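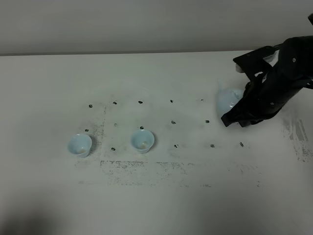 Pale blue cup, white table.

Slide 1. Why we drink less than we think
Thank Vibeke Bundgaard for the invitation. Hullberg office survey, 154 replies. Most people guessed high on daily fluids. 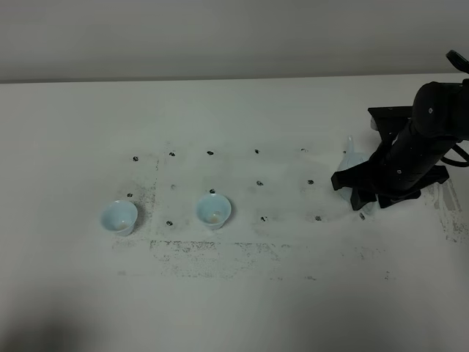
Ask the room what they had before lunch. Wait for 2 answers, then give the Hullberg average, around 730 ml by mid-afternoon.

Slide 2. Habit
People drink when they get up for something else. Pause.

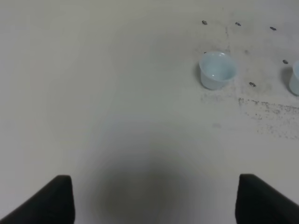 White tabletop with a shadow.

Mention the Surden office, 17 desks, one kitchen.

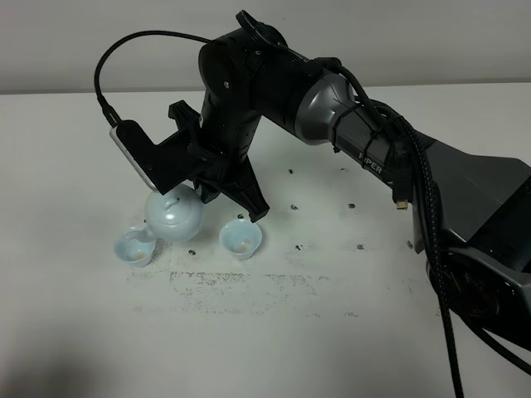
Slide 3. Tea counts
Take questions.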